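In praise of the slack cable

I have been looking after robot cells for longer than I care to work out, and if you let me I will talk about cables until the tea goes cold. Everyone wants to hear about the arm, or the software, or whatever clever thing the gripper has learned to do with a schoolbag. My own view, and I hold it more firmly every winter, is that most of the health of a small two-armed cell is decided by how its cables are dressed, and that we give the job to whoever happens to be free on the last afternoon of the build.

The cell I have in mind is the one we keep at Brudholm. It's a small enclosure on an aluminium frame, with two black arms that share the floor between them, and we use it for handling soft, awkward things: bags, straps, bits of clothing. It came to us from Misby with every cable tied down flat and tight, and I must say it looked lovely. Joon-young Ham, who had drawn up the layout, was rightly proud of it. By October we had changed the wrist cable 2 times, and both times it had gone in the same spot, just behind the last joint, where a tie held it hard against the housing while the wrist tried to turn the other way.

So we cut the ties off and gave it some room. Magdy Kettani drove over from Dusura with a bag of corrugated tubing and we spent a long and rather happy day on it, moving the arm by hand through every silly pose we could think of and watching where the tubing wanted to go. We added 300 mm to the run over the wrist and let it stand up in an arch.

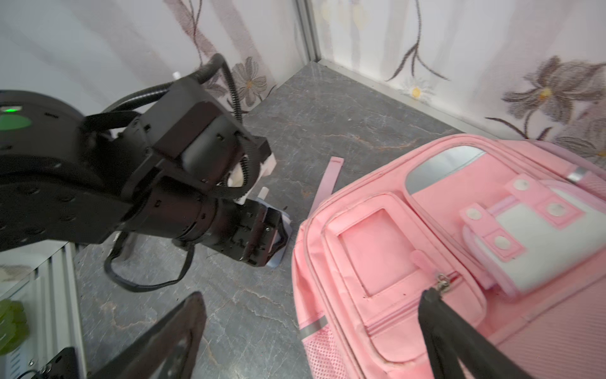
I know what the objection is, because Joon-young made it, very politely, over lunch. Slack catches on things. A loop that hangs down to the floor can be dragged under a bag or hooked by the other gripper, and a hooked cable is a worse afternoon than a tired one. He's quite right, and I still check the thin cable under the wrist more often than any other part of that machine. But a loop is something you can see. You can walk up in the morning with your coffee and notice that it's lying differently, or that it has picked up a shiny patch. A cable that's breaking inside a tight tie tells you nothing at all until the gripper stops answering, and then you lose the day hunting for it.

The other thing I would ask for - and I have asked Pyo for it, in a letter that was probably too long - is a proper line in the service sheet. Theirs has the joint bolts and the finger plates, and a box for the date, but for cables it only says "inspect". Inspect how? I'd have people run the arm slowly to both ends of its travel with a hand resting on the housing, power limited of course, and look at the tubing the whole way. We do ours every 400 hours, and it takes almost no time once you know the arm.

Joon-young has since drawn a new layout, with a soft clip partway along to keep the arch from wandering. I think it's a good clip. I'd still like it moved back a little from the wrist, and we are going to argue about that next time he's over.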